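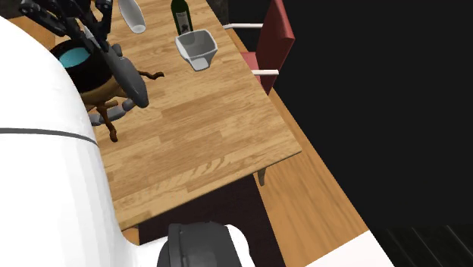
Moisture Movement in Edge-Glued Solid Wood Tabletops

Student project report
Wood Technology and Materials, second year
Supervisor: Clive Gosling

Summary

Solid wood tabletops change width as the humidity of a room changes. The project measured this movement in edge-glued beech panels and compared it with values calculated from published shrinkage coefficients. Panels were finished with oil, with varnish, or left bare. The finish slowed the movement but had little effect on its final size. The calculated values were slightly higher than the measured ones in every case.

1. Background

Wood takes up water vapor from the air and gives it off until it reaches an equilibrium moisture content (EMC). Below fiber saturation, any change in moisture content causes a change in dimension. Movement along the grain is small enough to ignore in furniture. Movement across the grain is larger, and in most species the tangential value is close to twice the radial value.

A tabletop glued up from parallel boards therefore changes mainly in width. If it is fixed rigidly to its frame, stress builds up and the panel may split, cup or pull the frame out of square. The usual remedies are slotted screw holes, wooden buttons and metal clips. The amount of clearance is often set by habit. The aim of the project was to find out whether a simple calculation gives a usable figure.

2. Materials

The beech was bought kiln-dried from Tadby and stored in the workshop for 7 weeks before machining. Boards were planed, jointed and glued into panels with a PVA adhesive. Growth ring orientation was recorded on the end grain of each board, as a panel with mostly flat-sawn boards was expected to move more than one with quarter-sawn boards.

The oil was a hardening type supplied by Pirnidetti, applied in 4 coats. The varnish was a water-based product from Wurkeo, applied to both faces and all edges. The bare panels were sanded to the same grade as the others.

3. Method

Panels were placed in the conditioning cabinet in the Blackburn laboratory. The cabinet was held first at low humidity until the panels reached constant mass, then raised to a higher setting at the same temperature. Width was read with a digital caliper between brass pins set near each long edge. Mass was recorded at the same time. Total logged cabinet time, including both drying stages, was 3,361 hours.

Moisture content was found from small offcuts by the oven-dry method. Pin-type meter readings were also taken, but they drifted near the surface of the varnished panels and were not used in the analysis.

4. Results

The bare panels responded first and leveled off well before the others. The oiled panels followed a similar curve with a short delay. The varnished panels were clearly slower, and were still gaining mass when the bare panels had stopped. Once all panels were at constant mass, the differences in width between the finishes were within the spread of the individual panels.

Ring orientation had a larger effect than finish. The panel with the most quarter-sawn material moved least.

One oiled panel developed a short check at the end of a glue line. The joint was cut open and the glue film was found to be thin at that point. Its readings after the check appeared were left out.

5. Sources of error

The cabinet door was opened for each set of readings, and the humidity took several minutes to recover. Two of the brass pins loosened and were reset with epoxy, which may have shifted their zero position. The coefficients used in the calculation are averages for the species and assume purely tangential or purely radial boards. Most boards were somewhere between the two, and the tangential value was used throughout. This probably explains why the calculated movement was too high.

6. Conclusions

For beech panels of this type, the tangential coefficient gives a safe upper estimate of movement and can be used directly to size slots and clips. Finish should not be counted on to reduce the clearance. In a room with large seasonal changes, a varnished top will reach nearly the same width as a bare one, only later.

Further work could repeat the test with oak, and with panels finished on the upper face only, where uneven uptake is likely to cause cupping.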